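Getting More Out of a Small Spice Shelf

I love a spice shelf that gets used! Mine is one narrow board beside the stove, 11 jars, and I cook better from it than I ever did from the big carousel we had before. Here's what works for me.

Buy whole when you can. Cumin, coriander, peppercorns and nutmeg keep their smell for ages, and a cheap hand grinder gets through a couple of spoonfuls in no time. Ground paprika and ground ginger fade fast, so get the small packet even if the big one looks like a bargain.

Write the month on the bottom of every jar. A bit of masking tape and a pencil will do. If the tape says December and you're sweating in shorts, open it and sniff. No smell, no flavor — out it goes.

Toast before you grind. Dry pan, medium heat, keep shaking, and stop when you can smell it from the doorway. Tip the seeds onto a cold plate right away or they'll go on browning in the pan. Cumin done this way on plain carrots is wonderful, try it tonight!

Don't shake a jar over a steaming pot. I did this for years and wondered why my garlic powder turned into a brick. Spoon it into your palm first, then into the pot. If you already have a brick, break it up with a fork and use it in soup.

Ulla Pelkonen, who taught the evening bread class I took, keeps her cardamom in the freezer, double bagged. I've copied her and it's great for buns. Grind it straight from frozen, 2 teaspoons for a dough made with 500 grams of flour.

Group by what you cook. Alphabetical order never lasted a week in my house. Now the chili things sit together (cumin, oregano, smoked paprika) and the baking things sit together, and I pull out the whole bunch at once.

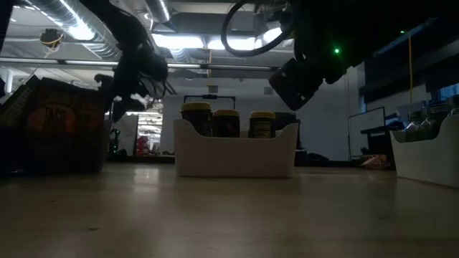 Trays are the other half of it. Anything with a low rim will do, as long as it slides out easily and you can wipe it. Leave a little room at one end so you can get your fingers in.

Washing old jars for reuse: soak the lids overnight with a spoonful of baking soda, rinse, and let them dry all the way before filling — a whole day if the kitchen is damp. Curry smell hangs on in plastic lids, so I keep those for curry.

Next on my list is a proper label system. For now it's still pencil and tape.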